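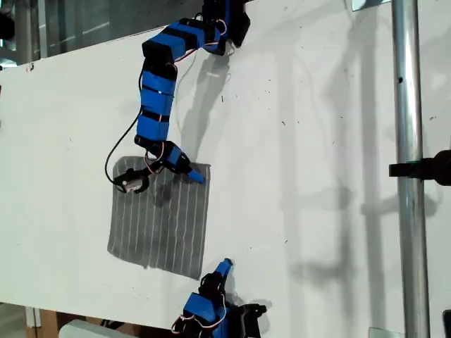

How I keep a near-miss log for one household

I started writing down near misses at home in July, after stepping off the second-to-last basement stair as if it were the last one. I landed on my feet. At work that would have been a form, a short conversation, and probably a strip of tape. At home it was nothing, and I did the same thing again two weeks later carrying a box.

The idea is old. In workplaces people have argued for decades over the ratio between serious injuries, minor injuries, and events where nobody is hurt. I don't trust any fixed ratio, and I don't think a house has enough events to test one. What I do trust is that the small events happen in the same places as the larger ones often enough to be worth a notebook.

Definition

I spent too long on this. My first version counted anything that "could have caused injury," and under that wording every use of a kitchen knife qualifies. Carys James, who used to share an office with me, suggested requiring an unplanned movement or an unplanned release. A slip, a trip, a drop, a tip-over, a spill, a flare-up. Something moved or got out that was not supposed to. That cut the list to a size I could keep up with.

Two additions since then. Wrong-dose or double-dose events with medicine count even when caught before swallowing. So does anything left on: burner, iron, space heater, car in the garage.

Fields

Each entry has the time of day, the place, what moved or got out, what I was carrying, the light, and footwear. I had a severity column and removed it. I was rating everything a two. Footwear was a late addition and has turned out more useful than light.

I tried an app called Povimo for a month. It wants a photo and a category before it will save, and the categories are set up for job sites. By the time I had picked "walking and working surfaces" I had lost interest in the event. A paper notebook on the counter with a pen tied to it gets used. I type the entries into a spreadsheet on Saturday.

What the log shows so far

There are 78 entries. 20 of them are on the basement stairs or within a step of them. I would have guessed the bathroom, and the bathroom is a distant fourth, behind the kitchen and the back step.

Of the stair entries, almost all are going down, and most are with both hands full. Shoes with a stiff sole do better than socks, as expected. Socks do better than the loose slippers I was given last winter, which I did not expect. I have stopped wearing the slippers on stairs and have not stopped wearing them elsewhere, so the comparison will get murkier from now on.

The kitchen entries are mostly drops. The common feature is a wet hand and a reach above shoulder height. I moved the heavy bowls down one shelf. The step outside the back door is uneven and I knew that already.

Problems with the method

The main one is exposure. I go down the basement stairs far more often than I climb the ladder, so a count says little about risk per trip. Kiyoshi Kubo wrote to me after the last post to say this, correctly. For one stretch I put a cheap clicker at the top of the stairs and clicked it on every descent. It reached 835 before the battery door fell off. I can give a rate for stairs and for nothing else in the house, and I don't plan to buy more clickers.

The second is reporting drift. I wrote down more in the first weeks than I do now. Some of that may be real improvement. I think more of it is boredom. The gaps between entries are longer, and the entries themselves are shorter, which points to the second explanation.

The third is that I am one adult with fair eyesight. Naima Lahlou keeps a similar log for her father's apartment, and her top location is the edge of the bed between midnight and four. Nothing in my notebook would have predicted that.

Changes made

A second handrail on the open side of the basement stairs. A strip of light-colored tape on the nose of the last two treads. A canvas bag with a shoulder strap hung at the top, so one hand stays free. The bag gets used when I remember it. The tape is already lifting at one corner and I have logged that as a hazard in a separate list, which I had not meant to start.

Next month I will redo the back step, weather permitting, and post the spreadsheet with the typos left in.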